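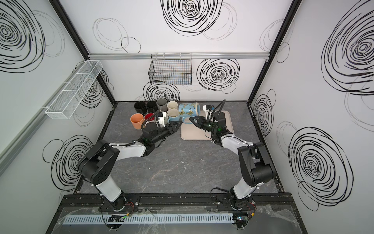 머그잔이 모인 작업대와 로봇 팔 두 대.

실내 공기질 측정기를 만드는 바티스(Batis)의 사무실은 창문이 도로 쪽으로 나 있다. 인터뷰를 시작하기 전에 제품 개발 책임자는 창문부터 닫았다. "출근 시간에는 열어 두면 수치가 바로 올라갑니다. 점심 지나서 여는 편이 낫습니다."

바티스가 8월에 내놓은 측정기 스케나르(Skenar)는 초미세먼지와 이산화탄소를 함께 잰다. 두 항목만 넣은 이유를 묻자 그는 가격 이야기를 꺼냈다. "처음 시제품에는 휘발성유기화합물과 포름알데히드 센서도 있었습니다. 그런데 저가 센서는 향수나 요리 냄새에도 값이 튑니다. 사용자가 그 숫자를 보고 할 수 있는 일이 별로 없어요. 그래서 뺐습니다."

개발 과정에서 가장 오래 걸린 일은 보정이었다고 한다. 가정 349곳에 시제품을 보내 겨울을 나게 했고, 회수한 기기는 기준 장비와 나란히 놓고 다시 비교했다. "습도가 높은 집에서 먼지 값이 실제보다 높게 나왔습니다. 가습기를 침대 옆에 두는 집이 특히 그랬습니다. 초음파식 가습기에서 나오는 물방울을 센서가 먼지로 읽는 겁니다. 보정식을 넣었지만 완전히 없애지는 못했습니다. 설명서에도 가습기 옆에 두지 말라고 적었습니다."

침실 이산화탄소 농도는 그가 예상한 것보다 높았다. 시험 가정에서 나온 최고치는 2247ppm으로, 문을 닫고 어른 둘이 자는 작은 방이었다. "그 집은 공기청정기를 밤새 강풍으로 돌리고 있었습니다. 먼지는 아주 낮았어요. 청정기가 이산화탄소는 못 줄인다는 걸 그분은 모르고 계셨습니다. 방문을 한 뼘 열고 자라고 말씀드렸더니 다음 주부터 값이 내려갔습니다."

공기청정기를 직접 만들 계획이 있느냐는 질문에는 없다고 답했다. 대신 필터 업체 마브로마티스(Mavromatis)와 교체 시기 알림을 함께 준비하고 있다. 사용 시간만 세는 방식 대신, 청정기를 켠 뒤 먼지 농도가 떨어지는 속도를 보고 필터 상태를 추정한다. "요리를 자주 하는 집과 그렇지 않은 집의 필터 수명이 같을 수가 없습니다. 다만 방 크기가 바뀌거나 문을 열어 두면 추정이 어긋납니다. 그 부분은 아직 손보고 있습니다."

측정 기록은 플라클리(Flarkley)라는 앱에 쌓인다. 계정을 만들지 않아도 기기 화면에서 현재 값은 볼 수 있다. 앱 없이 쓰는 사람이 꽤 있느냐고 묻자 그는 부모님 댁에 놓아 드리는 경우가 많다고 했다. 그래서 화면 글자를 키웠고, 색깔 표시등은 밤에 끌 수 있게 했다.

측정기를 처음 사는 사람에게는 벽에서 조금 떨어뜨려 앉은키 높이에 두고, 며칠은 아무것도 바꾸지 말고 지켜보라고 권했다. "언제 올라가는지를 먼저 알아야 합니다. 저희 집은 저녁에 생선 구울 때였습니다. 후드를 불 켜기 전에 먼저 틀고, 다 굽고 나서도 한참 그대로 둡니다."

다음 제품에 대해서는 배터리로 쓰는 휴대용을 검토하고 있다고만 말했다. 출시 시기는 정해지지 않았다.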